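11 May 2026

Tool bench, chores trial, continued from the last page.

I start with the result, so Sawsan does not need to read everything. The two-arm cell can pick up a hand tool and hold it. It can't yet put the tool away as a person in a shop would do it, without thinking. We have now 392 attempts in the log since we changed the grip pads, and 215 of them are marked "done" by the rule we wrote in September. The rule is generous. It accepts a tool that lies in the correct slot with the handle in the wrong direction. I would not accept this from an apprentice.

Chores on the list at present:

- take a tool from the bench, return it to the rack
- wipe the bench with a cloth
- fold the cloth (both arms)
- sort screws into the Tuvano trays

Wiping is the best one. The Zarnby controller keeps the pressure even, and I have no complaint except that it goes twice over the clean side and forgets the corner. Folding is poor. The first fold is acceptable, the second one slides. Ghazala thinks that the cloth is too thin and we should try a kitchen towel. I think the towel will hide the problem, but we can try it, a towel costs nothing.

Sorting screws: stopped for now. 13 screws in one run, and the run took longer than my coffee break. A person does this with one hand and talks at the same time.

Now the tool return, where I spent most of the day. The grasp itself is good when the handle is presented straight. The difficulty comes after. When the arm lifts the tool high and turns the wrist, the handle can rotate a little between the jaws, and the planner still believes the old angle. Then it goes to the rack with confidence and pushes the tool against the edge of the slot. Ghazala proposed to look at the held tool from the other arm before the approach, and correct the angle from this view.
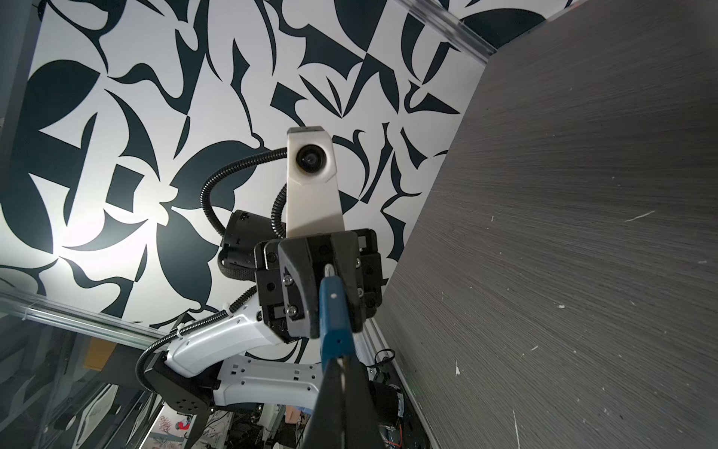
The correction works on paper. In practice the second look adds a stop in the middle of the motion, and the arms must come near to each other, so I reduced the speed for both. Angle estimate is good with a plain background and bad with a busy one. I should ask Pangaribuan for a matte cover sheet, they sold us the last one and it was cheap.

Vokier sent the new pads, part 1188. Softer than the old ones. Not mounted yet — I don't want to change the pads and the planner in the same week, then we learn nothing.

My opinion for the report, if somebody asks me whether this machine can do chores: one chore, prepared by a person, with a person near the stop button. Wiping I would let it do while I am at my desk in the same room. Tool return, no.

To do:

- rewrite the "done" rule, handle direction must count (me)
- buy kitchen towel, plain color (Ghazala)
- check if the wrist slips less when the tool is held nearer to its balance point
- Sawsan: please send me the log script again, my copy is old and it reads the time column wrong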